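How to Oil a Wooden Tabletop (and Love It Again)

I put this off for two whole years, and I could kick myself, because oiling a table is one of the most satisfying jobs you can do in an afternoon! Our kitchen table had gone dull and a bit fuzzy, with pale patches where the plates always sit. One good sanding and two thin coats of oil brought the grain right back.

What you need

Sandpaper in 120 grit and a finer grade for between coats
A sanding block
Food-safe wood oil
Lint-free cotton rags - old T-shirts are perfect
A bucket of water and a pair of gloves

Step 1: Clean it properly
Wipe the top with warm water and a drop of dish soap, then go over it with a clean damp cloth. Let it dry overnight. Sticky spots clog sandpaper fast, so take your time around the edges where little hands have been.

Step 2: Sand with the grain
Always with the grain, never in circles. Use long, even strokes and light pressure. Mine took 40 minutes with the radio on and I enjoyed every one of them. If your top is veneered, go very gently or skip the coarse paper altogether.

Step 3: Get rid of the dust
Vacuum first, then wipe with a barely damp rag. Check the seams between boards too (dust loves to hide in there and turns to paste once the oil goes on).

Step 4: First coat
Pour a small puddle, spread it thin, and wait for the time given on the can. Then wipe off everything that hasn't soaked in. You'll see the color deepen as you go, and it's such a treat!

Step 5: Second coat
Leave the first coat overnight, rub lightly with the fine paper, dust, and repeat. My neighbor Dalia Petrauskas does a third coat on her desk, and it looks gorgeous.

One serious note: oily rags can heat up and catch fire by themselves. Soak them in the bucket, then lay them out flat outdoors to dry before throwing them away.

Keep hot pans and wet glasses off the table for a week or so. I do a quick top-up coat every September. 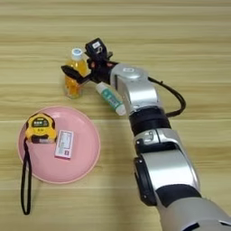

Light tan wood, with the grain running side to side.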